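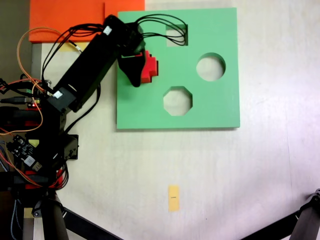

Andimska desktop arm kit – a month in the garage

I've wanted a small robot arm on my bench for years, and this one finally got me to clear the space for it! It's a hobby kit: black servos and links, a driver board, a bag of screws and a gripper. I paid 209 for mine, ordered from Brernovitz, and the box arrived complete.

The build took me two evenings. The printed guide is good up to the elbow and then gets vague, so look for Léonie Guillot's build notes on the Miah forum, where she goes through the wrist joint screw by screw (she also caught that two of the bags are labeled the wrong way round). Number your servos before you bolt anything down. I didn't, and had to take the shoulder apart again.

My test job is a shape sorter, a mint-green board with a square, a round and an octagonal hole, plus a red block for the gripper to carry over it. I love this thing as a practice target – cheap, flat, and very clear about how far off you are. The rounded fingers are narrow enough that I can still see what I'm lining up.

Gripes? The cables, mostly. The gripper wires loop out over the work, and there's no clip or channel for them anywhere on the arm. The software also forgets its calibration if you close it too quickly.

Grillthorpe sells a stiffer arm for 800, and I'm sure it's lovely, but I'm having far too much fun with this one. A second gripper is due in September and I've already ordered it.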